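Notes for the talk: Less laundry, better laundry
Dundley Library, evening program, August
Slides are numbered in the margin of my printed copy. Speak slowly.

Opening (stand, no slide)

Good evening, and thank you for coming on such a warm night. I am going to speak for one hour on washing clothes and house textiles. My grandmother washed by hand in a stone basin, my mother had a machine with two buttons, and I have a machine with 16 programs, of which I use 2. I think many of you are the same. Wait here for the laugh, but if it does not come, continue.

I worked for many years in the textile care room of a hotel, the Charpentier, and before this in a small dry cleaner. So what I say tonight comes from work and not from a laboratory. If there is a chemist in the room, please be kind with me.

Part one. Why we wash too often

Ask: who has washed a sweater after wearing it one time? Let people raise hands.

At home we often wash by habit. The thing was on the body, so it goes to the machine. But cotton gets thinner from rubbing in the drum, and you can see the result on the filter of your dryer. The gray fluff there is your towels and your shirts. Show the small bag of fluff now and pass it along the first row.

Wool wants air more than water. Hang it by an open window in the evening and smell it in the morning. Jeans can wait too. Underwear, socks, kitchen cloths and anything from a sick person cannot wait, and I want to say this clearly, so that no one goes home and tells the family I am against washing.

Part two. Sorting

Most people sort by color only. In the hotel we sorted by weight first. A heavy towel and a thin pillowcase in one drum is a bad marriage – the towel holds the water and beats the pillowcase, and in the dryer the pillowcase is ready long before and continues to bake. So put heavy with heavy and light with light, and after this look at the colors.

Printed cloths need a little more thought. A print lies on the fabric or goes into it, depending on how it was made, and the one that lies on top cracks with heat. Turn it inside out if it is a garment. If it is a flat piece, such as a tea towel or a baby blanket, fold it loosely with the print inside and put it in a net bag. 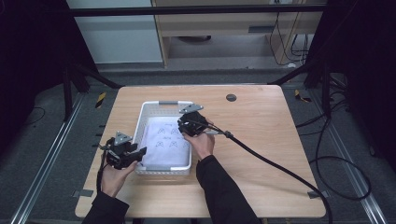 Printed white cloth, folded, in a plastic basket.

A word on baskets. I like plastic with holes. Wicker is beautiful but it catches threads, and if you put damp things in it, it can grow mold at the bottom. Do not leave damp washing in any basket overnight. Everybody in this room has done it, me also.

Part three. Soap and water

Bring up the measuring cup. Show how full people normally fill it, then show how full I fill it. Give time for looking.

Too much detergent does not rinse out. It stays in the fibers, makes towels stiff, and holds dirt the next time. If your towels do not drink water anymore, wash them once without any detergent and look through the glass door. If there is foam, it was inside the towel already.

Spin speed: for shirts I use 800 turns, for towels 1,000. With the lower one the shirt comes out wetter but with fewer hard creases, and this saves ironing. On some machines you must choose the speed each time.

Part four. Drying and folding

Shake each piece hard before hanging. It looks silly on a balcony, but it is half of the ironing. Hang shirts from the bottom hem, never from the shoulders. Demonstrate with the blue shirt.

Fold when the cloth is fully dry and has cooled. Warm cloth takes a crease from the fold and keeps it.

If there is time, show the three-part towel fold. If there is no time, skip to questions.

Questions

Somebody will ask about vinegar. Answer: a little in the rinse is what I do for towels at home, but check the book of your machine for the rubber parts, and never together with bleach. Repeat the part on bleach.

Somebody will ask which brand to buy. I do not recommend brands.

Collect the bag of fluff before leaving. The room must be closed by nine.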